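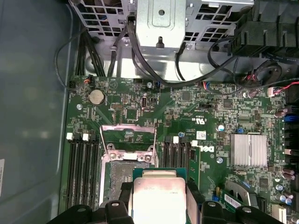 A gripper holds a processor above the open socket of a Dell desktop motherboard during work on the Mandano method.

Drencombe Institute reports new method for robotic processor placement

28 April 2026

Researchers at the Drencombe Institute of Technology have published a method that allows a robot arm to place a desktop computer processor into its socket using a wrist camera and a light sense of touch. The work was carried out by the Institute's Assembly and Repair Group and is described in a technical report released this week.

The method, named Mandano, is intended for the repair and reuse of office computers. Placing a processor is among the more delicate steps in that work. The contact pins in the socket bend easily, and a chip that is set down at a slight angle can damage them before any fault is noticed.

Earlier systems studied by the group relied on a fixed overhead camera and a detailed model of each motherboard. Mandano does without the model. The robot first looks for the raised metal frame of the socket and the edges of the chip it is carrying, and estimates how far the two are out of line. It then lowers the chip in short steps and takes a new estimate after each one. When the force reading at the wrist rises on one side earlier than expected, the arm backs off and corrects its angle.

"The last few millimeters are where the camera helps least, as the gripper and the chip hide a good part of the socket," said Anahera Ellery, who led the study. "We wanted a method that knows when to stop trusting the picture and start trusting the contact."

Training was based on demonstrations recorded by operators who guided the arm by hand. According to the report, five operators took part, and the recordings covered four models of desktop tower. The boards were left inside their cases throughout, with cables and drive cages in place, so that the arm had to work in the same limited space a repair technician would face.

In the final trials, the method was tested on two tower models that had not been used in training. The group reports that placement on these machines was slower than on the familiar ones – the arm made more corrections during the final descent – but that no bent pins were found when the sockets were checked under magnification.

Jadwiga Kurek, who designed the force measurements, said that the limits of the method should be read alongside the results. Mandano does not open or close the socket frame, and it does not apply thermal paste or fit a cooler. Strong reflections from the metal lid of the processor also remain a source of error, and the report includes a section on lighting conditions under which the arm stopped and asked for help from an operator.

The project was supported by Prindeo, a company that restores used office equipment, which supplied computers and spare processors. The company had no part in the analysis of the results, the Institute said.

Fouad Salameh, head of the Assembly and Repair Group, said the next stage of the work will address memory modules and the socket frame itself. "A technician does these things as one continuous job, and we would like the robot to do the same," he said. That stage is planned to begin in September at the Institute's Witkowska laboratory.

The technical report and the recorded demonstrations are available from the Institute library on request. Questions about the method may be sent to the Assembly and Repair Group through the Institute's press office.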